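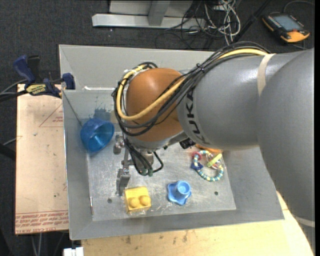 Zotunley Shallow Metal Bin: Review After 13 Months
Reviewed by Aileen Dagdag

I bought the Zotunley bin in July of last year to hold the small toys that were spread over the bottom two shelves in our playroom. I had been using fabric cubes from Imden. Those sagged at the front after one winter and the cardboard in the base went soft when a cup of juice got knocked into one. I wanted something I could wipe out.

The Zotunley is gray metal, shallow, with sloping sides and a flat ledge at the top. It comes in one color. There is no lid and no divider, although Zotunley sells a divider separately. I did not buy it.

Size and weight

Get the tape measure out before ordering. The product page gives the outside width, and because the walls slope, the floor is a good deal smaller than that. My first plan was to stand picture books in it along one side. They lean outward and slide down, so the books went back on the shelf.

It is heavy for a toy bin. My four-year-old can drag it but can't lift it. I carry it from the shelf to the rug in the morning and back again before dinner. If you want children to carry their own storage, buy plastic.

What it holds well

Building blocks, the larger kind with the round studs. Play dishes. Bath cups, sand molds and other plastic pieces that don't stack. With a shallow bin you can see what you have, and that was the main improvement for us. In the fabric cubes everything was under everything else, and the usual way to find one piece was to turn the whole cube over on the floor.

It works best less than half full. When I piled it up, the toys at the sides slid into the middle and the top ones went over the edge whenever somebody reached in. I now keep a handful of things in it at a time and change them every couple of weeks. The rest live in a Clinis tub in the closet.

What it doesn't hold well

Anything very small. Beads and doll shoes collect where the floor meets the wall and are hard to pick out with adult fingers. Puzzle pieces lie flat on the metal and are just as annoying. Marbles are loud enough that I banned them from the bin on the first day.

Bowls are a mixed case. A light plastic one tends to tip over against the slope and stay there. It does no harm, but if you like a tidy shelf you will be setting it upright a lot.

Noise

A hard block dropped into bare metal makes a sharp bang. Cleanup time is louder than it was with fabric. I tried a piece of Nông shelf liner on the floor of the bin, and it took most of the edge off the sound. It also bunched up in the corners and trapped crumbs, so I took it out after a month. We got used to the noise. In an apartment with someone living below, I would keep the liner.

Wear

The floor scratches. Mine had marks within two weeks, and after a year of blocks being pushed back and forth there is hardly a patch without them. The scratches don't catch a fingernail and haven't snagged anything. The sides have held up better. No rust so far, and I wash it with dish soap and dry it with a towel.

Crayon comes off with a damp cloth and baking soda. Marker needed rubbing alcohol and left a faint shadow. Tape on the ledge leaves gum behind, which I found out after labeling ours with masking tape. Use a tie-on tag.

The top edge is smooth all the way around. I ran my hand along it before I let the kids near it, and I'd suggest doing the same with yours.

Would I buy it again?

Yes, for blocks and play dishes. I bought a second one in the spring, so we have 2 now, and the newer one has the same finish as the first. I wouldn't use it for craft supplies or in a room with a bare wood floor, where the bottom could leave marks when it gets dragged. Ours sit on a rug.

Rating: 4 out of 5. I took off a point for the noise and for listing only the outside width.

204 readers found this review helpful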